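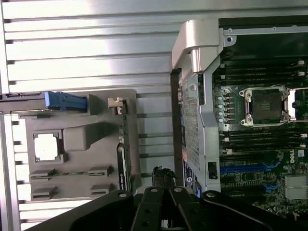
Figure 4-1. Gray tray with blue latch handle against ribbed metal.

4. Setting up the shot clocks

This section covers the first set-up of an Entili shot clock pair with one control console. It applies to wall-mounted and backboard-mounted displays. Portable floor displays are covered in section 7.

4.1 Before you start

Both displays must be mounted, leveled and wired as described in section 3. The console must show software level P or later on its start screen. If it shows an earlier level, update it first (section 9.2).

You will need:
- the console and its power supply
- the pairing key from the console box
- the rule card for your league or school association
- a tape measure
- a second person at the far basket for steps 4 to 8 of section 4.2

CAUTION: Do not work on a display while the hoist is moving or the backboard is being folded. Lock the hoist switch in the off position and remove the key.

4.2 Pairing the displays

1. Turn on power to both displays. Each display shows two dashes.
2. Turn on the console. Wait for the READY lamp.
3. Insert the pairing key and press SETUP. The menu opens at line 1, DISPLAYS.
4. Press and hold the recessed button on the underside of the home display until the dashes flash.
5. On the console, select HOME END and press ENTER. The display shows 01.
6. Repeat step 4 at the visitor display.
7. Select VISITOR END and press ENTER. The display shows 02.
8. Press TEST. Both displays count down from 24 to 20 and stop. The person at the far basket confirms that the two counts match.
9. Remove the pairing key. The settings are saved when the key is removed, and not before.

NOTE: If a display goes back to dashes after step 5 or step 7, it did not receive the save signal. Check that the antenna on the console is upright and repeat the step. The longest working distance between console and display is 600 feet with a clear line of sight.

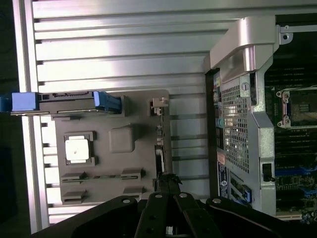

Alun Wogan
Technical Writer, Vurnon

4.3 Setting the count

The console ships with a 24-second full count and a 14-second short count. Leagues that use other values must change both. The short count cannot be set higher than the full count.

1. Press SETUP. The pairing key is not needed for this menu.
2. Select COUNT, then FULL. Enter the value from the rule card.
3. Select SHORT. Enter the value. If your rules have no short count, enter 00.
4. Select TENTHS. Choose ON to show tenths of a second below five seconds, or OFF to show whole seconds only.
5. Press SAVE.

With SHORT set to 00, the RESET 2 button on the console does nothing. It does not fall back to the full count.

4.4 Setting the horn

The shot clock horn must sound different from the game horn. Tone is set in hertz and volume as a percentage.

1. Select HORN, then TONE. The choices are 1,000 and 2,000. Use the one that your game horn does not use.
2. Select VOLUME. The starting value is 85.
3. Press TEST HORN. Listen from the scorer's table and again from the far baseline.
4. Change the volume if needed and press SAVE.

CAUTION: Wear ear protection if you stand directly under a display during the horn test. Clear players from the lane before pressing TEST HORN.

4.5 Linking to the game clock

Linking stops the shot clock when the game clock stops. Connect the Prollgate cable from port B on the console to the AUX port on the game clock controller, then set LINK to ON. Start and stop the game clock several times and watch both displays. If only one display stops, repeat section 4.2 for the other one.

When less time remains in the period than in the shot count, a linked display goes blank at the next reset. To leave the digits lit, set BLANK to OFF. Check the rule card first.

For faults not listed in this section, see section 10 or contact the Stitotbridge service desk with the serial number of the console.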